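Mivar: Teaching Two Grippers to Clear a Table
Student project report, fall term

What I wanted to find out

When I signed up for this project I thought the hard part would be the learning. You collect a bunch of demonstrations, you feed them to a model, you wait, and then you find out if your summer was worth it. I spent most of October finding out that the hard part (for me anyway!) was deciding where to put a plate.

My question was pretty small. If you record demonstrations with hand-held grippers, does it help the policy more to have extra demonstrations with everything in the same place, or fewer demonstrations with the objects moved around? Everybody in our lab has an opinion on this and I wanted a number.

The task

I called the project Mivar, after the folder name I typed on the first day and never changed. The task goes like this: pick up an item from a small plate near the front of the table, set it on the big tray in the middle, then move the plate over too. Two hands are needed for the plate because one gripper tends to tip it. That was the reason I picked this task in the first place, plus I already had the tray.

The table has outlines drawn on it, and those outlines saved me a lot of arguing with myself. For the fixed set, everything goes back to the same marks before each recording. For the moved set, the plate starts somewhere different each time and I let a little script tell me where, so I wouldn't fall into habits. I did fall into habits before the script. When I looked back at my very first batch, I'd put the plate on the left almost every time and hadn't noticed.

Recording

I held one gripper in each hand and did the task at a normal pace, with a camera up at head height looking down at my hands. Each gripper has cubes with printed markers on it, and the marker patterns are what our tracking code, Celetti, uses to work out where the gripper is and which way it's turned. If a cube turns so that no face is easy to read, the track jumps. I learned to keep my wrists flatter than felt natural — you get used to it after an hour or so, and then it's strange to pick up a coffee cup like a normal person.

I kept 218 demonstrations after cleaning. I threw out any recording where the track jumped, where I dropped the item, or where I'd forgotten to open the gripper at the end. I also lost a whole morning of good recordings when the sync between the camera and the gripper signal drifted and I didn't check until lunch. Now I check after every batch, and I'd tell anybody starting out to do the same.

Training

I trained the same policy on both sets, using Petchrat, the training code the older students in the lab wrote. I changed almost nothing in it. The runs were 4,000 steps each, and I saved a checkpoint every 800 so I could see when things stopped getting better. I cut the two sets down to the same size for the main comparison, which hurt a bit because I had more of the fixed kind.

Testing was on Bellent, our two-arm setup, with the same kind of grippers mounted on the ends of the arms. I ran 14 trials per policy with the plate on its usual mark and the same again with the plate shifted. I counted a trial as good only if the item and the plate both ended up on the tray.

What happened

With the plate on its mark, the two policies were close. The fixed one looked smoother, and I'd have picked it if I'd stopped there. Then I shifted the plate, and the fixed policy kept reaching for the old spot, closing on air, and carrying that air very carefully over to the tray. The policy from the moved set got most of those trials. When it failed, it usually had trouble at the second part, where both grippers have to get hold of the plate at the same time.

Adding the leftover fixed demonstrations back in did make the fixed policy look even neater on the mark. It didn't help at all with the plate shifted.

Looking at the saved checkpoints, the fixed policy leveled off early and the moved one was still improving at the end, so I probably stopped its training too soon. I'd run it longer next time.

Things I'm not sure about

All the demonstrations are mine, so the policies learned one person's way of moving. I also only shifted the plate, never the tray, and I never changed the lighting on purpose. The room is a working room with people coming through it, so the background isn't the same from one recording to the next, and I can't say how much that mattered. I'd like to record with a second person and compare before I claim too much.

The two-handed plate part needs its own set of demonstrations, I think. I started on that in the last week but only have a handful, so they aren't in the results.
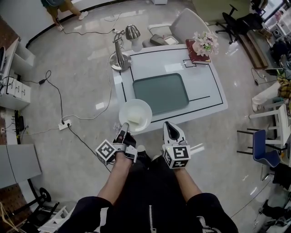
Figure 1. Recording with the two hand-held grippers, with the plate near the front edge of the table and the tray in the middle.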